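From: Golnar Ranjbar
To: sourdough-and-rye list
Subject: Re: [rye] Starter gone gray, family in mourning

Houshang Zamani wrote:

> Hello all, long-time reader, rare poster. My rye starter (kept going
> since my aunt gave me a jar of hers) spent most of January at the back
> of the fridge while we were away. When I took it out there was an inch
> of gray liquid on top and it smelled like nail polish remover. I poured
> off the liquid and fed it 200 grams of flour and 200 of water, and
> 12 hours later it had a few sad bubbles and no rise. My wife says to
> throw it out. My aunt has not been told. Is it dead? And does the
> brand of flour matter? I was using Gradel dark rye but the shop has
> stopped carrying it.
>
> Also, does anybody still use the bread formula spreadsheet from the
> list archive? Mine opens with every cell showing an error.
>
> Houshang

Houshang,

Put the lid back on the trash can. Gray liquid and nail polish are what a hungry starter does to get your attention. Mine did it all through the year we redid the kitchen and it is still here, which is more than I can say for the contractor. What you want to look out for is pink, orange, or fuzz. If you have any of those, say a few words and bin it, jar contents and all, and don't try to rescue a spoonful from underneath. People will tell you they did that and were fine. They are the same people who eat potato salad on the second day of a picnic.

Assuming plain gray, you were generous with the flour but you don't say how much old starter was in there. If you kept the whole jar, you gave a crowd of starving people one sandwich. Keep a tablespoon. Feed that with two tablespoons of whole rye and enough lukewarm water to make it look like wet cement. Leave it somewhere warm (top of the fridge, oven with only the light on, tape over the oven knob so your wife doesn't preheat it, ask me how I know). Do it again the next morning, and again, and keep on for most of a week before you decide anything. The second day is usually the worst. It will sit there and sulk. Day three or four it generally remembers what it's for.

Don't add sugar, grape skins, yogurt, or any of the other things that get suggested on the big forums. There was a fellow here years back who swore by pineapple juice and he may have been right, but he was unbearable about it and I have never tried it out of spite.

On flour: yes and no. Fresh matters more than the name on the bag. I liked Gradel too, it had a bit of coarseness to it that the finer ones don't. I've switched to Fasamus, which behaves about the same but drinks more water, so hold some back from your flour until you see how stiff it gets. The Chang mill will ship if you order enough to frighten the mail carrier. If you are anywhere near Drastport, there's a bulk place by the ferry landing where the rye turns over fast, but smell it before you pay. Old rye smells like a closet.

Bake something forgiving first. Do not make your aunt's loaf with it until it has doubled twice in a row, or you will blame the starter, then yourself, then the aunt. Pancakes are good. Crackers are better, as they're supposed to be flat.
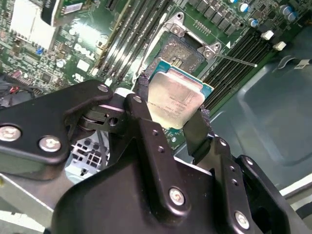
As for the spreadsheet, the version in the archive was made by somebody who liked hiding columns. The errors come from the cell at the top of the second tab where the total flour weight goes. It got saved blank. Type any number in there and the rest wakes up. The salt is also set at 2 percent, and I'd leave it there no matter what your doctor or your mother-in-law thinks. If it still won't open properly, write to me off list and I'll send you mine, which is uglier but has the rye soaker on it and a column for how the crumb came out. Most of that column says "gummy."

Speaking of gummy, let the loaf sit a full day before you cut it. I know. I have a house full of people who believe bread is only bread while it's steaming, and they get toast from the store and I get the rye.

One more thing, and then I have to go turn my own dough. Once yours is back on its feet, smear a thin layer on parchment, let it dry until it snaps, and put the flakes in an envelope somewhere that isn't the kitchen. I have one in with the car title. My sister has another. Next time you go away you can neglect the jar with a clear conscience.

I would hold off on telling the aunt until there are bubbles to report.

Golnar

P.S. Would whoever borrowed the list's long proofing basket please speak up. I am not angry. I just have a very long loaf planned.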